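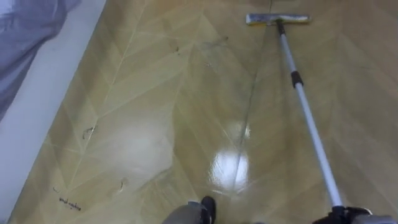
4.2 What people leave out of their chore diaries

I went into this part of the Erville study thinking the diaries would be the easy bit. We had 50 households, each keeping a diary for 13 days in March, and I figured I'd just add up the minutes (ha!). But people write down the jobs they think of as jobs. Laundry goes in, and so does dinner. Floors mostly get folded into something bigger, like "kitchen" or "tidied up before Mom came," and I had to decide what to do with all those lumps.

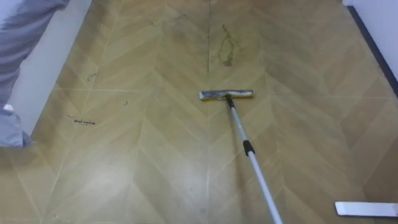 4.3 Splitting the lumps

My fix was pretty simple. Manikandan Alva and I each coded every mixed entry on our own, then sat down with coffee and argued about the ones where we didn't match. Floor care got its own code only if the diary named a floor or a tool used on one (see Figure 2). Wiping up a spill while cooking stayed with cooking, which I still go back and forth on!

Figure 2. A flat mop, one of the tools coded as floor care.
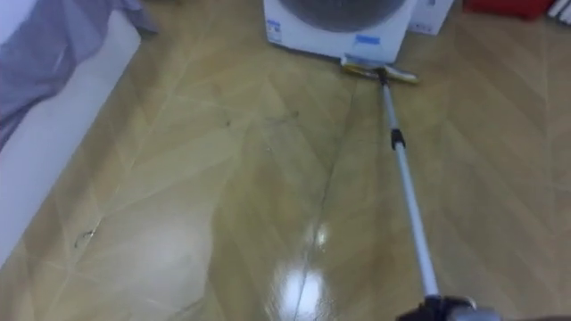

Rochelle Tillman disagreed with the spill rule when she read our draft, and she told us that a spill is floor work no matter what's on the stove. I see her point, so we ran the totals both ways, and both sets are in the appendix.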